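4.3 Running the folding station on an open day

Read this section before you let visitors in. The sales sheet from Sokadmont says the station "runs itself." Plan as if it does not.

1. Put the mat on the table with the grid side up. Leave 800 mm clear on the visitor side.

2. Lay one garment on the mat, waistband away from the operator. Keep the rest of the pile behind it.

3. Start the log, then close the hand-held gripper on the lower end of the garment. Squeeze slowly.

4. Lift, fold, release. Wait two seconds before the next grip.

NOTE: The brochure claims 52 folds an hour. We have not matched that at Mellonbridge with visitors asking questions, and you should not promise it.
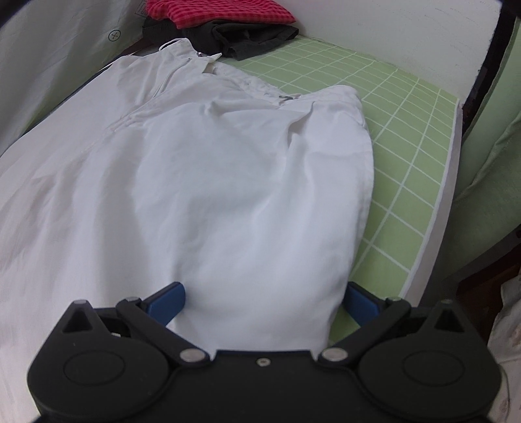 Cautions

White pants with creases down their length are a harder test than a flat towel. Use something like them at least once – a demonstration with towels alone proves very little.

Watch small metal buttons and fasteners. Grip cloth only, and keep the blue fingers off the hardware.

Do not tell visitors that a person guiding the gripper is the same as a robot folding on its own. If they ask when the Munasinghe arm will do it alone, say that no date has been set.

5. Let visitors choose a garment from the pile. If the grip slips, leave the log running and try again in plain view.

6. Stop at 1000 grips and check the finger pads for wear, whatever the counter on the Vondport software advises.

Section revised 26/10/2020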